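Imprimer cette page | Envoyer par courriel

4. Ce que change l'arrivée d'une locomotive alimentaire

4.1. Le cas de Jisero avant la recomposition

Au moment où commence notre observation, la galerie de Jisero fonctionne encore sur le modèle de son ouverture : une grande enseigne d'équipement de la maison à l'extrémité nord, une file de boutiques de prêt-à-porter et, tout au bout, un restaurant ouvert le midi seulement. La foncière Fellell, propriétaire des murs, avait longtemps reconduit les baux à l'identique. Le départ de l'enseigne du nord a tout remis en jeu, et c'est une chance rare pour la recherche : on voit se défaire, puis se recomposer presque à découvert, un assortiment de locataires que l'on n'étudie d'ordinaire qu'une fois stabilisé.

Le projet déposé par Fellell repose sur un supermarché Manolakis installé dans une partie de la grande cellule, le reste étant redécoupé pour des commerces de bouche. Nous avons comparé ce programme à celui de Dreris, centre voisin appartenant à un autre bailleur et resté, lui, sans alimentaire. Les deux sites partagent la même route d'accès, la même génération de bâti et, pour une bonne part, la même clientèle. Difficile de rêver meilleur couple de terrains !

Figure 4. Sac en plastique imprimé « THANK YOU » et orné d'un visage jaune souriant, suspendu à un mur blanc.

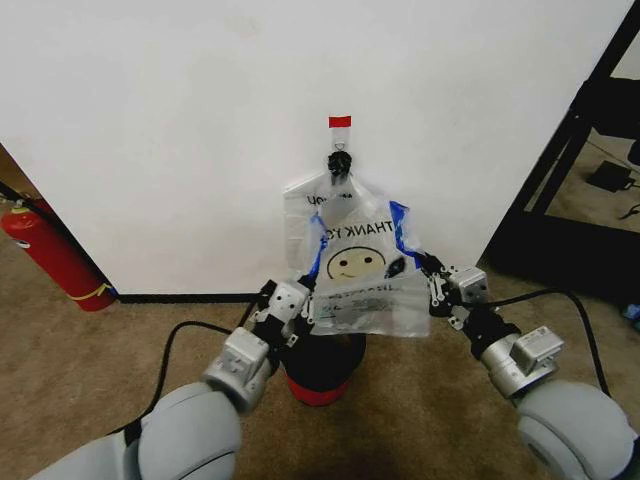
L'enquête de clientèle a été conduite en février, sur les deux sites, auprès de 276 personnes interrogées à la sortie des magasins. Après élimination des questionnaires dont l'adresse de départ était inexploitable, 213 réponses ont été retenues. Le questionnaire portait sur l'enchaînement des arrêts, le mode de déplacement, la fréquence de visite et les enseignes fréquentées au cours du même trajet. Nous avions hésité à inclure une question sur le montant dépensé ; le prétest mené par Decha Nakpan nous en a dissuadés, tant les réponses variaient selon que la personne comptait ou non le repas et le carburant.

Le premier résultat nous a franchement réjouis par sa netteté. À Jisero, le supermarché n'attire pas une clientèle nouvelle au sens géographique : les adresses de départ dessinent la même aire qu'à Dreris, avec le même étirement le long de la route et le même creux au-delà de la voie ferrée. Ce qui bouge, c'est le rythme. Les visiteurs de Jisero viennent plus souvent, restent moins longtemps et visitent moins de boutiques à chaque passage. Le centre devient une étape du quotidien, prise entre le travail et l'école, là où Dreris demeure une sortie que l'on prépare.

Ce glissement a des conséquences immédiates sur les locataires en place. Le cordonnier, la pharmacie et le pressing en tirent profit, car leurs clients ont besoin d'un double passage (déposer, puis reprendre) que la course alimentaire fournit sans effort. Les boutiques de vêtements, en revanche, décrivent des vitrines regardées en marchant vite, sac au bras. L'une des gérantes nous a parlé de « clients qui ont du surgelé dans la tête », et la formule résume très bien plusieurs pages de nos entretiens.

4.2. La distance de marche comme variable de bail
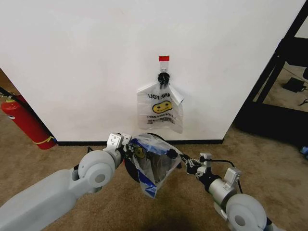

Par Vesna Vukadinović et Rafail Alexiou
avec la collaboration de Makis Triantafyllou pour le relevé des parcours

La littérature sur les centres commerciaux traite volontiers la proximité de la locomotive comme un avantage que l'on paie dans le loyer. Nos relevés invitent à nuancer cette règle pour l'alimentaire. Nous avons suivi les parcours à pied depuis la sortie des caisses de Manolakis jusqu'au véhicule ou à l'arrêt d'autobus, en notant chaque entrée dans une autre cellule. La fréquence de ces entrées chute très vite : passé 75 mètres, elle devient négligeable pour tous les commerces, à l'exception de la boulangerie et du bureau de tabac. L'arrêt d'autobus, situé à 500 mètres de l'entrée principale, ne produit aucun effet mesurable, alors que les plans de la foncière lui attribuaient un rôle d'entraînement pour toute l'aile sud.

Or les loyers demandés par Fellell dans les cellules redécoupées suivent encore une pente douce, héritée de l'époque où l'on flânait d'un bout à l'autre de la galerie. Il en résulte une situation assez étonnante : les cellules les plus proches du supermarché sont sous-évaluées au regard de la fréquentation, celles du milieu nettement surévaluées. Lino Zanetti, chargé de la commercialisation du centre et interrogé à deux reprises, ne conteste pas le constat. Il fait valoir que les baux du milieu arriveront à échéance ensemble et qu'une correction brutale aurait déstabilisé les occupants. L'argument mérite d'être pris au sérieux, d'autant que la vacance à Dreris s'est précisément installée par le milieu de la galerie — là où les deux flux d'entrée se rejoignaient autrefois.

Reste la question de l'instruction du dossier par la commune. Les échanges versés au dossier portent presque tous sur le stationnement et le quai de livraison ; la composition commerciale y est à peine évoquée, faute de prise réglementaire. C'est pourtant elle qui détermine le nombre et la durée des visites, donc la rotation des places. Un parc de stationnement calibré pour des visites longues se comporte très différemment lorsque les voitures se succèdent toute la journée devant la même porte, et les riverains de la voie de desserte l'ont compris avant les bureaux d'études.

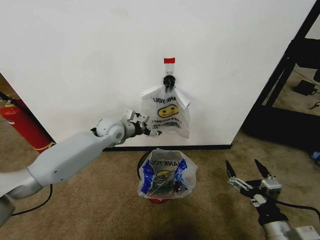 Il serait passionnant de reprendre les mêmes relevés une fois les commerces de bouche installés, pour savoir si une halte gourmande rallonge à nouveau la visite ou si elle se glisse simplement dans la course rapide. Deux des futurs locataires ont accepté de nous ouvrir leurs comptages d'entrées. Nous attendons la réponse du troisième, un traiteur dont la cellule donne à la fois sur la galerie et sur le parking, position idéale pour distinguer les deux comportements.

Une réserve, enfin, sur la comparaison avec Dreris. Le centre a perdu deux enseignes pendant notre enquête, et une partie de sa clientèle se trouvait de fait en période de réajustement. Nous avons vérifié que le retrait des réponses concernées ne modifie pas le classement des motifs de visite, mais les durées de séjour y sont plus dispersées qu'à Jisero et doivent être lues avec prudence. La section suivante reprend ces durées par tranche horaire.

Dernière mise à jour : 26 avril 2018

Imprimer | Envoyer par courriel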